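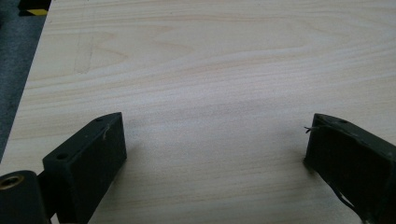 The Kukis forum says to swap both fingers at the same time, even if only one looks tired, and after last month I'm with them. I'd changed just the left one on our hand-held gripper and then spent a whole evening wondering why it pinched crooked!

So in February I did it properly. Out came the old pair, all the screws into a jar lid (learned that one the hard way), and a good wipe of the rails before anything went back. The new blocks are from Hirkeck and they came in 3 days -- nice and square, though I still ran a file over the corners.

Tightening is where I always get impatient. I go round the screws a little at a time now, then open and close the thing 20 times by hand before I trust it. On the first go it stuck a bit near the wide end, so I backed off 2 screws, nudged the block over and tried again. Much better.

Next job is the faint pencil-like lines on the tabletop, which I keep meaning to redraw darker. Then I want to re-zero the opening at about 88 millimeters -- the Pliltel sheet has the steps, if I can find where I put it.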